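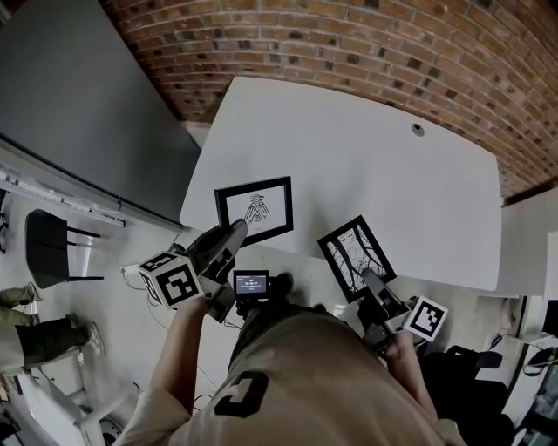 **Is a height-adjustable table worth the extra, or is it a gimmick?**

posted by **draughty_landing**

We have a big white table in the back room that gets used for everything: wrapping parcels, cutting fabric, the odd jigsaw. I do most of it standing up, and after an hour or so my lower back starts to grumble. The Bretico shop near us has been pushing a crank-handle frame called the Vunivness. The leaflet says it will "transform posture", which makes me want to put my wallet away.

Before I spend anything, has anybody used one for standing work, as opposed to typing? I'm 5 foot 6 and the current table is ordinary dining height. I don't need a motor, and I don't want something that wobbles when I lean on it. My other half thinks I should just put it on blocks.

---

**pelmet** replied:

Your other half is probably right, at least to start with. Dining height is meant for sitting. Stand at it and you stoop, and no leaflet is needed to explain the sore back.

Stand in the shoes you normally wear, let your arms hang, then bend your elbows to a right angle. For cutting and wrapping you want the top a bit below your elbows. Measure from there to the floor, take off the height of your table, and you'll know how much lift you need. Mine came out at 14 cm. I bought chunky bed risers with a cup in the top so the legs can't slide out, and they've been fine for two years. Don't use loose bricks, and get somebody to hold the other end while you lift.

As for the crank frames, I had one on trial and sent it back. It went up and down perfectly well, but I changed the height twice in the first week and then never again. At full height it swayed whenever I pressed on a rotary cutter – not dangerous, just irritating. Check the weight limit too. Some of them quote the figure with the frame at its lowest, and you have to hunt for that in the small print.

I'd also be wary of anybody who tells you a table will fix a back. If it hurts when you're away from the table as well, see someone about it.

---

**Sabatier** replied:

got a Zovwood one, its ok. bit slow to wind up. put a mat down as well, made more difference than the table did if you ask me

---

**draughty_landing** replied:

Thanks both. Measured up and I need less lift than I expected, so risers it is for now. Sabatier, is the mat one of the squashy gel ones or just thick rubber? The gel ones in the shop had gone flat at the corners already, and they wanted silly money for them.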